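Trolura opens hand-demonstration service for small robot workcells

Trolura is making its task demonstration service available to outside customers from November. The service records people doing a job with a hand-held gripper and turns those recordings into training data for robot arms. Until now it was used only by the company's own engineering group.

Customers send Trolura a short written task and a box of the items to be handled. Trained operators then carry out the task many times over, changing the starting position of the items between runs. Each recording is checked, trimmed and labeled before delivery. No robot is needed on site during this stage.

"Most of our customers have one or two arms and a production schedule," said Danjuma Nnaji, head of data operations at Trolura. "They can't take an arm off the line for 12 days to teach it to pick up a towel. We can do that part on a table."
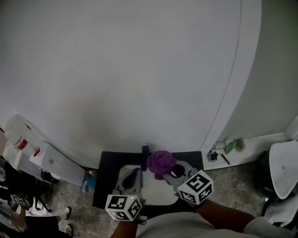
Soft goods make up the first set of tasks on offer, under the product name Ritosen. Cloth changes shape each time it is picked up, so a path written for one pile will often miss the next. A Ritosen operator works with both hands at a small table, closing the two gripper fingers on a crumpled purple cloth, while the printed black-and-white cubes mounted on each side of the tool are used to track where it is and how it is turned. The opening of the fingers is logged along with the position. The standard cloth package contains 804 accepted demonstrations.

Tasks that call for the customer's own arm can be recorded by remote control. For these, Trolura uses Tukier, its teleoperation software, which lets an operator drive the arm from a second workstation. Tukier recordings are stored in the same format as the hand-held ones, and the two can be combined in one training set.

Siddiqui, a commercial laundry equipment supplier, took part in the trial and received its first package this year.

"We asked for a towel pick from a mixed bin, and we asked for the failed tries to be kept in a separate folder," said Tahsin Abeysekara, automation manager at Siddiqui. "Both of those were useful to us. Our people are now working on the fold."

Orders open with a minimum of 5 task variations. Trolura will confirm receipt of sample items within 24 hours. Packages for rigid parts and bagged goods are in preparation, and prices for those will be announced separately.

Requests for a sample data set can be sent through the contact form on the Trolura website.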